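Moderation desk notebook — Skurnell forum
December 19, 2020. T. Afolabi, Saturday shift

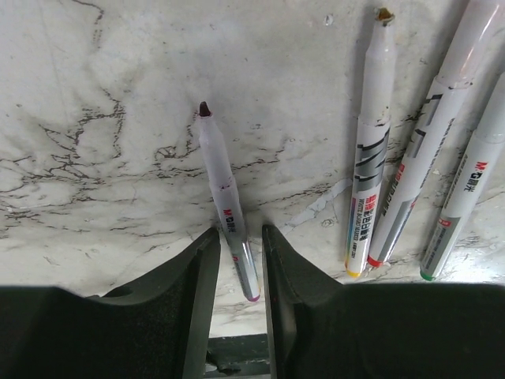
Marble surface, dark grey and black veining, small bright white patch right of centre.

Started at eight. Overnight queue stood at 434 reports, nearly all from the Brekke rally thread. Normal for a Saturday is well under a hundred.

Background for whoever reads this on Monday. The council at Brekke withdrew permission for the march on Thursday evening. The organisers posted the letter in full on our board an hour later and the thread has not slowed since. It was at 2399 posts when I locked it. I should have put it on slow mode on Friday when it passed 2000, as the guidance says. I saw the number and left it, thinking people would go to bed. They did not.

What was in the reports:

Most are the two sides reporting each other for being wrong. Closed without action. I used the short reply for all of these, the one Wesgate wrote for us in March, and had three complaints back that it sounds like a machine. It does a bit. Will redraft if I get a quiet hour.

53 reports pointed at the same post. It named a street and said people should "go and let him know". The street is where one of the councillors lives. Removed under rule 4, account suspended, copy of the post and the log kept in the usual folder. Rang the police non-emergency line and got a reference number, which is in the folder too and not here. The account was new on Friday, with no earlier posts.

Two posts looked like threats at first and on reading back were song lyrics. Left up, warned the poster to say so next time.

One report about a post from a member who has been with us for years. He called the other lot vermin. Rule 3 is clear enough and I took it down, seven-day ban. He has written to me privately to say he was joking and that the place has gone soft. Have not answered. Somebody other than me should, as I have argued with him before about the bypass.

Statement. The Wesgate people want one line from us by noon because the local radio has been asking them, as hosts, what they intend to do. My first draft:

"We do not allow threats or calls to harm anyone. A post of this kind was reported to us, removed, and passed to the police. The discussion of the council's decision stays open to all members."

They asked for "zero tolerance" to be put in. I said no. We do tolerate a good deal, most of it rude, and the first person to search the archive would find it. Sent as drafted at 11:40, with "stays open" changed to "will reopen" after I had locked the thread.

Timing, for the record. First report on the address post came in at 01:12. I removed it at 08:09. Seven hours is far too long. The phone alert did go out, but to the old Skistine number that stopped working when we changed provider. Changed now in settings and tested twice, both arrived.

Reopened the thread at 14:00, slow mode on, one post per member every ten minutes. New accounts held for approval. Quiet so far — eleven posts in the first half hour, two of them about parking.

To do
Check the other alert numbers, not only the night one
Rewrite the short reply
Someone to answer the seven-day ban
Ask Wesgate whether slow mode can switch itself on at 2000 posts
Night cover for tonight: me until one, then no name on the rota yet

17:20. Radio used the first two sentences and left off the third. Have posted the whole thing at the top of the thread so members can read it.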